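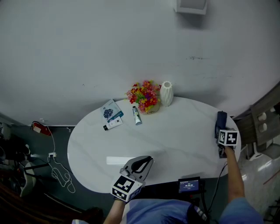
# I learned to speedrun Ternlow at 41 and I'm still bad at it

6 min read

My first timed run of Ternlow took me so long that I stopped to make pasta in the middle of it. You can't pause the clock in a speedrun, so the pasta is in my official time, on the public leaderboard, where I came in last.

If you missed Ternlow the first time around, it's a side-scrolling platform game from a tiny studio called Fekider. You play a lighthouse keeper's kid with a grappling hook, trying to get home across a drowned city before the tide comes up. I played it when it was new, loved it, cried a little at the ending and put it away for years. Then in February I was home with a terrible cold, clicking through videos, and I saw a runner named Fidel Saavedra finish the whole thing in less time than it used to take me to get off the first roof!

I watched it three times. He went through a wall. He skipped the boss I'd spent an entire spring break on. At one point he hooked onto a seagull, which I'd had no idea you could do, and rode it over the whole fish market with his back to the camera. By the end of the week I'd dug out my old copy and joined the group where the runners hang out.

## The seagull thing

There are around 200 people in that group, and maybe a dozen of them talk every day. I posted something like "hi, I'm old and I'd like to ride the seagull" and expected to get ignored. Hina Sandhu answered in a few minutes with a practice file, a link to her notes and the words "start with the any% route, do NOT start with the seagull."

I started with the seagull.

It's a nasty little trick. The bird loops over the market, and you have a tiny window to fire the hook while you're already falling. Miss and you're in the water, back at the bell tower, climbing the same ladder again. I tried it 100 times over two evenings and got it twice, and one of those times I was so surprised that I let go of the controller.
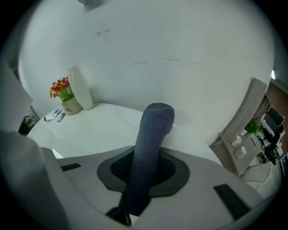
So I went back and did what Hina had told me to do, learning the route one section at a time. Rooftops, then the canal, then Skotside, the flooded neighborhood where I'd gotten hopelessly lost as a regular player. Runners cross Skotside without ever touching the street. You stay up on the laundry lines the entire way and the music never even gets to the drums. I felt a bit sad about that, to be fair, since it's my favorite song in the game.

What I hadn't expected was how much of this hobby is paperwork. Hina's notes run to 60 pages. There's a section on which version to play (the original release, if you can find it, before the patch that closed up the wall in the cistern), and a long argument in the margins about whether turning off subtitles saves any time. Edileuza Bittencourt, who checks submitted runs, says it doesn't. She's watched more than 2000 of them, pasta run included, and she wrote back to me very politely to say it was approved and to ask what sauce.

## Two people on one couch

My favorite part of the group turned out to be the co-op runs. Ternlow has a two-player mode that almost no one used when the game came out, where the second player controls the lantern. Lawal Ibrahim and his sister Titilayo have held the co-op record for ages. They play on the same couch, and the audio on their streams is mostly the two of them bickering.

"She turns the light off early to scare me," Lawal told me when I called them up.

"I turn it off early because it's faster," Titilayo said from somewhere behind him.

She's right, by the way. If the lantern's out when you enter the bell tower, the game doesn't bother loading the moths, and you gain a couple of seconds on the stairs. They found it because she was annoyed with him about the dishes.

I asked whether they worry about the remake. Okeke, the publisher that picked up the rights, is putting out a new version with redrawn art and rebuilt physics, and there's a fair amount of grumbling in the group. Every trick will have to be found again, assuming there are any. Fidel is dreading it. Titilayo can't wait, and has already made a list of the walls she plans to walk into first.

I'm somewhere in between. I've finally got my route down to where I can do it without Hina's notes in my lap, and I'd like a little while to enjoy that before somebody moves all the ladders. My best time has me third from last now. The two people below me haven't submitted anything in years, but I beat them, and I told my mom about it.

Last night I got the seagull in a real run, clock going and everything. I rode it clean over the market, landed on the customs house roof, and then walked straight off the other side.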